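How to Test Whether a Robot Hand Can Clear a Table

Prarnetti Bench Notes
Written by Senan Brennan, checked by Róisín Nic Aodha
Thursday, March 2, 2023

Picking up a used cup and putting it in a bin is one of the smallest household chores there is. It is also a fair test of a robot hand, and you can run the first round in a simulator before buying hardware. This page covers the setup, the trial procedure and how to read the results. It assumes a working simulator with contact physics, a hand model with at least a thumb and two fingers, and an arm controller that accepts wrist targets.

Before you start

Decide what counts as a pass and write it down. We use the following rule: the cup must be inside the bin, the hand must be clear of the rim, and the bin must still be standing within one hand width of where it started. A cup balanced on the rim is a fail. A cup dropped from a great height that bounces in is a pass, but log the release height so you can separate those later.

Set a time limit. Ours is 37 seconds per trial, measured from the first arm command. A person does the same job in two or three.

Step 1. Build the table

Use a plain, flat top with a matte finish. Glossy surfaces produce reflections that upset color-based detection, and you do not want to debug vision and grasping in the same week. Give the top a friction value close to painted board. Leave plenty of free area so that a cup that rolls away stays on the table and can be retried.

Step 2. Place the bin

Choose an open-top bin in a color that stands apart from the table and wall. Fix its position for the first batch. Let it move under contact, with a realistic mass. A bin welded to the table hides a common failure, in which the knuckles catch the rim on the way in and drag the whole thing sideways.

Step 3. Lay the cup on its side

An upright cup is too easy. Most hands can close around a vertical cylinder with no planning beyond the approach. A cup on its side has a taper, so it rolls in an arc when touched, and its wall is thin enough to crush if the model allows deformation. Begin with the cup in front of the bin and off to one side, with the mouth turned away from the bin.

Step 4. Set the pre-grasp pose

Bring the hand in from the side with the fingers slightly curled. Put the fingers on one side of the cup and the thumb on the other, leaving clearance all the way around the body. The thumb should travel low and close to the table without scraping it. Hold this pose until joint velocities settle before you send the close command. 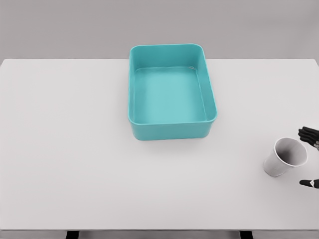
Step 5. Close, lift and carry

Close the thumb first until contact is reported, then the fingers. If both close together, small timing errors push the cup out of the grasp. Cap the grip force at 7 newtons for a paper cup. Lift straight up until the lowest point of the cup is above the rim, then move across. Do not combine lift and travel in one motion at this stage.

Step 6. Release

Center the wrist over the opening, lower it slightly, and open the hand fully. Wait one second before retracting. Fingertips with high friction settings tend to hold the cup by the lip, and an early retract pulls it back out.

Step 7. Repeat with variation

One clean run means very little. Change the cup angle and position on every trial within a fixed range, and save the random seed. In our last batch the controller, called Desent, passed 260 of 279 trials. Most of the failures came in Step 5, with the cup rolling before the second contact.

Reading the results

A high score in simulation shows that the motion plan is sound. It says little about a kitchen, where the cup may hold an inch of cold coffee and the table has a newspaper on it. When Baranauskienė moved the same controller to a physical arm at the Fletthorpe workshop in October, the grasp carried over fairly well and cup detection did not. Expect to retune the force cap and contact threshold by hand.

As of this writing we would leave a robot alone with dry, empty cups on a clear table. Mixed dishes, liquids and stacked items still need a person nearby. Tests with two cups start once the rolling failure in Step 5 is fixed.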